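4. Why small ponds lose water: the Sillton survey
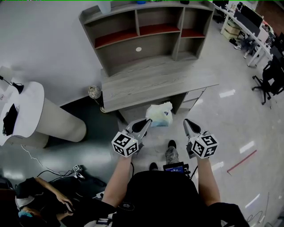
Of the 430 ponds on the county list, we were able to visit 15. The reasons are the usual ones. Some owners did not answer their mail, some had sold up, and one wrote back to say that his pond was a horse pasture and had been for years, a fact the county list had not absorbed. The 15 that remain are a convenience sample in the plainest sense, and we make no claim that they stand for the rest.

4.1 What owners believed

Before any measurement, Admasu asked each owner where the water was going. Muskrats were the favorite suspect, followed by the neighbor's well, followed by the sun. Evaporation does take water from a pond, and in a dry summer it takes a good deal. It does not, however, stop at the same level every year, and in nine of our ponds the water had fallen to a certain line and then stayed there. A pond that drops to a line and holds is telling its owner where the hole is. Most owners had seen the line. Several had planted irises along it.

4.2 Method

A staff gauge was set in each pond in April and read by the owner each morning, with a covered pan beside it as a control against rain that fell on the pond but was somehow missed by the rain gauge (see Kelmendi's note in the appendix, which is longer than this section). Inflow was taken at the pipe or ditch where there was one. Loss to the air was estimated from an open pan on the bank. Whatever was left over we called seepage, in keeping with the long tradition in hydrology of naming the remainder after the thing one hopes it is.

Two gauges were lost to cattle. A third was straightened by an owner who felt it looked untidy, and the readings from that pond are given as two separate series. Clay content was tested from cores taken at three points on each dam and three on the floor. At the Cusby site the auger struck a buried fence post at the first point and a different fence post at the second, so the cores there were moved to the east side.

4.3 Results

Seepage exceeded evaporation in 11 of the 15 ponds. The worst of them, Hollis Upper, lost 988 gallons a day through May, on a floor that the original contractor had described on the invoice as "good clay." The cores found clay in one place out of three. The other two were sand with a little gravel, which is excellent material if one is building a drain.

Age was a poor guide. The oldest pond in the group, dug by hand and never lined, lost almost nothing, while four of the six ponds built after 2000 leaked through the floor. We suspect that the older builders walked their sites in wet weather and put the pond where a puddle already was. Newer ponds were placed where they could be seen from the kitchen.

Bentonite had been tried by five owners, usually by scattering it over the surface from a canoe. We found no difference in seepage between these ponds and the others, though the sample is far too small to settle the matter and two of the owners remain loyal to the canoe. At Grukix Pond, where the clay was mixed into a drained floor and rolled, the loss fell by half between the first spring and the second.

4.4 Limits

Owner readings are only as good as the owner's mornings. Björklund compared them with a recording gauge at two ponds and found them close, apart from a run of eight identical values that matched the dates of a family vacation. These were removed. Frozen ground, tree roots and the depth of the water table were not measured, and all three are taken up in Section 5.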